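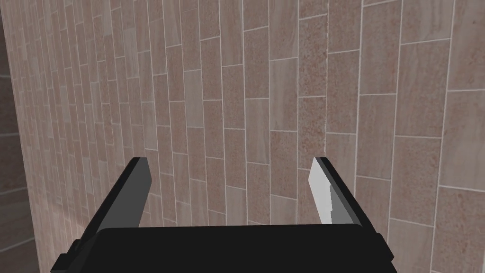
図1 シミュレーション上の手先視点。開いた状態の平行グリッパとタイル壁

プロジェクト演習報告書
題目:把持実験用機材の購入計画とシミュレーションによる事前検討
担当:機材・予算班

1. 背景
本プロジェクトでは、机上の小物を平行グリッパでつかみ、指定した箱に移す作業を後期の課題としている。前期の時点で研究室にあったのは制御用の計算機と作業台だけで、アーム、グリッパ、手先カメラはいずれも新しく用意する必要があった。機材・予算班は4人で、機種の比較、見積もりの取得、購入順序の決定を担当した。本報告書は10月の中間審査までに行った検討をまとめたものである。

指導教員のEfthymia Ververidis先生からは、最初の打ち合わせで「買う前にシミュレーションで確かめられることは確かめておくこと」という指示を受けた。そのため、見積もりの比較と並行して、シミュレータ上に手先視点のカメラを置き、購入候補の仕様で作業が成り立つかを調べた。

2. 予算の枠
演習費から機材に使える額は1510千円である。このうち465千円は手先まわり、つまりグリッパ、カメラ、取付部品に充てることにした。残りの1045千円でアーム本体と架台、安全用の非常停止スイッチを購入する。消耗品と送料は別枠の学科経費から出るため、以下の計算には含めていない。

手先まわりの枠を先に決めたのは、アームの価格が機種によって大きく違い、先にアームを選ぶと残額でグリッパを探すことになるためである。昨年度の報告書を読むと、アームの購入後に取付板の加工費が足りなくなり、納品から使用開始まで時間がかかっていた。今年度は取付板の加工費も手先まわりの枠に入れた。

3. 候補の比較
アームはAllcombeとMidardの2社から見積もりを取った。Allcombeは本体価格が安いが、架台と制御ソフトの年間利用料が別である。Midardは本体が高く、制御ソフトの料金は本体に含まれる。2年間使う前提で合計すると差は小さくなり、どちらも枠に収まった。班としては、利用料の継続手続きがいらないMidardを第一候補とした。

グリッパはLinsの電動式を候補とした。空気圧式も検討したが、実験室に圧縮空気の配管がなく、コンプレッサを買うと枠を超える。電動式であれば制御盤からの配線のみで動かせる。開き幅は対象物のうち最も大きい紙箱に合わせて選んだ。

手先カメラはArbridgeの小型品とした。上位機種は解像度が高いものの、後で述べる検討の結果、今回の作業では必要ないと判断した。

4. シミュレーションでの確認
確認したかったのは、カメラの取付位置とグリッパの見え方の関係である。手先カメラの画像にはグリッパ自身が写り込むので、その分だけ対象物を見る領域が狭くなる。図1では、画像の下側中央を黒い本体部が占め、左右の指先は画像の中ほどの高さまで届いている。指を開いていれば、間から奥の面を見ることができる。

背景には、滑らかな面と粒状の面が混ざったタイル壁を使った。壁に対して視線が斜めになる姿勢では、画像の左へ行くほどタイルの幅が詰まり、左端の近くでは細い縞のようになる。当初は目地を目印にして手先の傾きを推定する案があったが、この姿勢では左側の目地を一本ずつ分けて扱うことが難しいと考え、案を取り下げた。代わりに作業台へ印刷マーカーを貼る。マーカーは学内の印刷機で作れるため、購入品目には入らない。

指の見え方にも差があった。右指の内側の面は白っぽい灰色で明るく、左指の内側はそれより暗い灰色である。輝度のしきい値だけで指の領域を除く処理では、左右を同じ値で扱えない。そこで、指の位置は開き幅の指令値から計算し、画像処理では求めないことにした。カメラの上位機種を見送った理由の一つはこの変更である。

なお、シミュレーションの照明は全体に均一に近く、実験室の蛍光灯とは条件が違う。照明器具の追加が必要かどうかは、実機が届いてから判断する。そのための予備費を手先まわりの枠に残した。

5. 購入の順序
納期が最も長いのはアームであるため、審査後すぐに発注する。次にグリッパを発注し、取付板の図面はその仕様書を見て確定させる。カメラは在庫品で納期が短いので最後でよい。ただし取付穴の寸法は図面に必要なため、寸法図だけは先に取り寄せた。

受け入れ時の試験として、グリッパの開閉を約200回繰り返し、指令値と実測値のずれを記録する。ずれが仕様書の範囲を超えた場合は、保証期間内に販売店へ連絡する。試験の記録用紙は付録に付けた。

6. 残った課題
審査までに決められなかった項目は次のとおりである。

・非常停止スイッチの設置場所。作業台の左右どちらに置くかで配線長が変わり、見積もりを取り直す必要がある。
・指先に貼る滑り止め材。候補を試すには実物のグリッパがいる。
・制御用計算機の更新。現在の計算機でもシミュレーションは動くが、描画と制御を同時に行うと遅れが出る。今年度の予算では更新せず、描画を別の計算機に分ける。

取付板の加工は学内の工作室に依頼する予定で、受付の締切は工作室の掲示で確認する。見積書の写しと比較表は班の共有フォルダに置いた。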